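4. Rules for Recording and Releasing Simulated Kitchen Episodes

12 shares | 3 comments

4.1 Scope

The rules in this section apply to episodes recorded in the Cuvia kitchen scenes with a single arm and a two-finger gripper. They cover what must be written down before a run starts, what must be saved during it, and what a person has to check before an episode is released. They do not cover how a policy is trained. An earlier draft was used inside the Grovosow project from February on, and the wording below is the version frozen in April 2025.

We use "must" for a rule that blocks release and "should" for a rule that only produces a note in the episode record. The earlier draft used both words freely, and two teams reading the same sentence came to different decisions about the same file.

4.2 Before the run

Each episode must have a written task sentence, a scene seed, and a list of the objects the task may touch. Everything else on the counter is treated as a bystander. A bystander may be brushed, but it must not be lifted, tipped over, or pushed off its support. Cabinet doors are bystanders too unless the task sentence names them. A door that starts open has to be entered with its hinge angle, and the planner must be given that angle. In the first batch the planner assumed closed doors everywhere, and 522 of 2,649 episodes were thrown out for contact between the arm and a door.

Packaged goods need one more entry. The print on the package must be kept in its original language and orientation, and the task sentence should use a name that a person could match to the package by sight. Where the package carries more than one script, either name is accepted. We do not allow labels to be swapped for blank textures after recording.

Lighting is set once per scene and stays fixed for the whole episode. If lighting is varied as part of a study, each setting counts as its own scene and gets its own seed.

4.3 During the run

At least two views must be saved: one that takes in the counter and part of the arm, and one from close to the gripper. Both are stored at full rate with a shared clock. If either stream drops more than 50 frames in a row, the episode fails. Joint positions, commanded and measured, are stored beside them. Gripper width should be logged even while the fingers are still.

The wide view has to show enough of the work surface that a reviewer can judge clearance around bystanders. The close view has to show the top of the held object and some part of at least one finger. A close view filled entirely by the object does not pass, as the reviewer then has no way to tell a grasp from a near touch. Figure 4 gives one view of each type from the same kitchen.
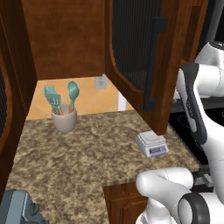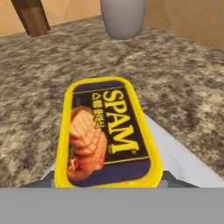

Figure 4. Rendered views of a Cuvia kitchen. First: wide view with the open cabinet door, the utensil crock, and the kitchen scale as bystanders. Second: close view with the Spam can at the gripper.

4.4 Review and release

Every episode is watched by one reviewer, and every tenth episode by two. Reviewers work from the saved streams alone and do not see the task outcome reported by the simulator until their own answer has been entered. When the two disagree, the episode is held and the log is read by hand. We ask for a short note on each held episode, even when it is later released.

A release must contain at least 1,000 passed episodes per scene family. Failed episodes are shipped in a separate folder with the rule number that they broke. Lenon and Ding, the two tools we use for playback, both read the rule number from the episode header, so the field must be filled in even for episodes that passed. A zero is used in that case.

Changes to a released set are made by adding a new version. Files are never edited in place. If a seed is later found to give a different object layout on newer builds of the simulator, the old build is named in the header and the episode stays as it was.

4.5 Open points

Two matters were left out of this version. The first is how much contact with a bystander counts as a brush. Our present limit is a fixed displacement, and it treats light and heavy objects alike. The second is the handling of objects that are set down partly over the edge of another object. Reviewers have so far marked these by judgment, and their marks vary more than we would like. Both will be taken up again once the second scene family has been recorded.

Share this article: 27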